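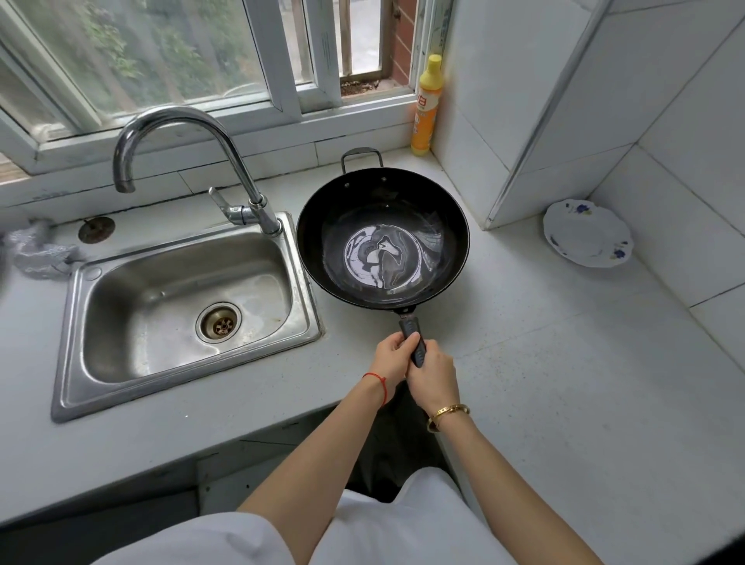 19th November - cooker hood, fan speed and leakage

Continued from the June entry. Hood is the Enard unit, same motor, same carbon-free ducted arrangement. The duct has been re-run since June with one bend fewer. The old readings are therefore not comparable with anything below and should not be plotted on the same axes. I have put a pencil line through the June summary graph but left the raw table alone.

Purpose today: find out why the draught at the filter face is weak on the left side at all speeds, and settle whether the loss is in the filter, the plenum or the duct.

Set-up

Vane anemometer (Ayaaba, small head) on the sliding bar under the hood. Bar height fixed with the wooden spacer. Optical tachometer on the hub, reflective strip renewed before starting as the old one had grease under it and was dropping pulses. Manometer tapping in the duct, downstream of the flap, sealed with putty. Second tapping in the plenum, through the lamp hole.

Window shut, door to the corridor open on its hook. With the door closed the room goes slightly negative and the reading sags over several minutes, so the door position needs to be written down for every run. In June it was not.

Hob off for all the airflow runs. Plume checks with a deep wok-type pan (black, loop handle opposite the main one) were kept to the end of the session.

Zero on the manometer drifted a little in the first half hour. I waited for it to settle and re-zeroed. Left switched on over lunch, no further drift worth recording.

Fan speed

Low setting: 811 rpm, steady.
High setting: 1561 rpm, steady once warm. Starts a shade lower from cold.
Middle setting: hunts. The needle on the old meter hid this. On the tachometer it is obvious, a slow wander up and down with no fixed period that I could find. I suspect the tap on the speed transformer and not the motor, as the hum changes with it. Not chased further.

The label inside the hood gives 3000 with no unit legible. The rest of the line has been wiped off, probably with degreaser. It is not the speed under load and I am not going to guess what else it might be. Shivam thinks the replacement motor may carry the same plate and will look in the spares drawer.

Filters

Ran with both filters in, then left out, then right out, then neither. Both are the Ondum mesh type and both had been through the hot soak the previous evening. Dried on the rack, then wiped.

With no filters the face velocity evens out a good deal but the left is still the weaker side. That rules out the left filter as the whole cause. Swapping left for right made no difference that I would trust. The mesh on one is slightly dished from having been pushed in against the catch, and there is a gap along its back edge when it is seated. Measured the gap with feeler strips: 2 mm at the worst place, closing to nothing at the corners.

Taped over the gap. Small improvement at the face, plenum pressure up to match. Worth having, not the answer.

The catch itself is at fault. The spring has taken a set and the tongue only enters the slot by its tip. Bent it back by hand for now. New spring wanted.

Plenum

Smoke pencil held at the lamp hole with the fan on low. Smoke drawn in briskly at the right, lazily at the left, and at the rear left corner it hung and then curled back on itself. Repeated with the lamp housing taped over. Same.

Took the front panel off. The baffle on the left is fitted the wrong way round. The long leg ought to face the fan inlet and it faces the side wall, so that it shuts off a fair part of the path. There are two sets of holes in it and it will go in either way without complaint. No witness marks from a previous position, so it may have been like this since the hood was put together. The drawing in the Enard leaflet shows it correctly but at a very small size, and the text does not mention it.

Turned the baffle round. One screw had a stripped head and had to be drilled. Replaced it with a pan head of the same thread, slightly longer, clear of the impeller by a comfortable margin (turned the impeller by hand through a full rotation before applying power).

Repeated the face traverse. Left and right now agree to within the scatter of the instrument on low. On high the left is still a touch down towards the back. I put that down to the inlet being off centre and do not propose to do anything about it.

Fan speed rechecked after the change. Low setting unaltered. Did not recheck high before packing up the tachometer - do this first next time.

Duct

Pressure across the flap is higher than I would like. The flap opens fully at high speed and sits partly closed at low, where it flutters against its stop. The flutter is the ticking noise that was reported from the Itent flat and blamed on the motor bearings. Held the flap open with a piece of wire and the ticking stopped at once. Released it and it came back.

Options noted for discussion:
lighter flap, same hinge
thin felt on the stop (will collect grease, will need replacing)
move the flap to the outside end of the duct, where the flow is straighter

I prefer the last. Shivam Agarwal would sooner try the lighter flap first as it can be done from below without a ladder, and he has offcuts of thin aluminium sheet. Agreed to try his and leave the outside end for spring.

Joint between the spigot and the first length of duct was leaking at the top, where it cannot be seen from the floor. Found it with the smoke pencil. Old tape had let go on account of being put over dust. Cleaned with spirit, re-taped with foil tape, clip added. Plenum and duct readings are now closer together by the amount expected.

Plume checks

Water only, no oil, pan on the rear left ring and then the front left. Lid off. On low, the plume from the rear ring goes in cleanly. From the front ring some of it rolls out past the lip of the hood and up the cupboard door. On high none was seen to escape from either ring with the air still.

Walking past the hob on low is enough to pull the plume sideways and out. Opening the window does the same, worse. Neither is a fault in the hood, but the written instructions for the Itent people ought to say to keep the window shut while the fan is on low. At present they say the opposite.

No attempt to put a figure on capture. Judging a plume by eye against a pale wall is poor practice and the dark card should be up behind the hob before anyone repeats this.

Errors and doubts

Anemometer calibration is out of date. Ratios between left and right should stand, absolute values should not be quoted.

The plenum tapping through the lamp hole is in moving air and probably reads low. Same position used throughout, so the changes are sound.

Baffle and tape were both altered before the final traverse and I did not take a run between them. The share of the improvement due to each is not known. The tape was done first and the note under Filters is from memory, written up afterwards.

To do

Recheck high speed with baffle corrected
Spring for the filter catch
Speed transformer, middle tap - measure volts under load
Lighter flap (Shivam)
Open up the other Enard hood and look at its baffle before it goes out
Correct the window line in the instructions
Ayaaba head to go off for calibration, note the serial in the front of this book
Dark card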